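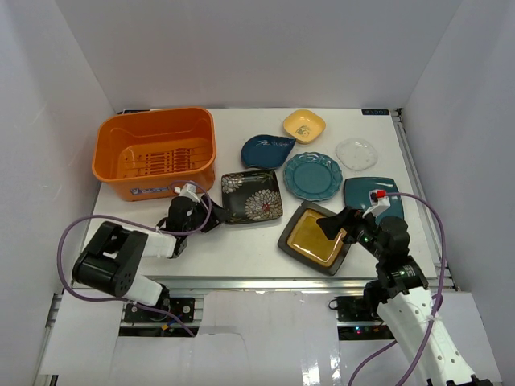
3.2 Task and Student Teams

The task of the second semester is called "clear the table". The student teams must program two arms to pick up plates and dishes one by one and put them into a basket. We chose this task because everybody knows it from home, so the students can discuss the strategy from the first session without reading a long manual. The tableware differs in shape, color and rim, and a grasp that is good for one piece is often bad for the next one.

Each team has 2 students. One student operates the arms by hand to record demonstrations, and the other student keeps the log and marks the failed attempts. After every 100 demonstrations they change roles. In the course, which ran until November, the teams recorded 3,000 demonstrations in total. The cleaning of these data was done by Itziar Cifuentes and Shakuntala Kushwaha with the Prinex scripts.

3.3 Grasping Flat Objects

Flat plates were the main difficulty. The finger has to go under the rim, and many students pushed the plate away instead of lifting it. Three teams asked for a thinner finger, but we did not permit changes of the hardware - the comparison between teams would not be fair.

The team Salcedo proposed to use both arms for one object. One arm holds the piece on its face while the other comes to the rim with open fingers. Figure 2 shows the wrist view of such a moment. The team labeled these attempts separately in its log, with the word "shared".
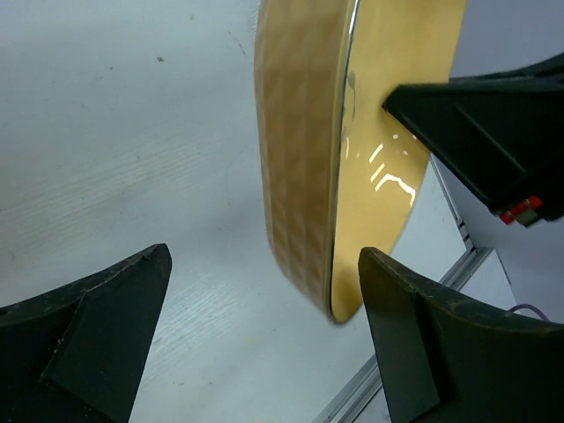

Figure 2. Wrist camera view during a two-arm attempt. The finger of the other arm touches the glossy face of the object.

Shiny surfaces caused a second problem. The reflection of the lamps on the glaze moves when the object is tilted, and the model of team Platari sometimes treated it as an edge. Begoñe Carretero, the teacher of the group, suggested to record 70 additional demonstrations with different tilt angles. We discuss the effect of these recordings in Section 4.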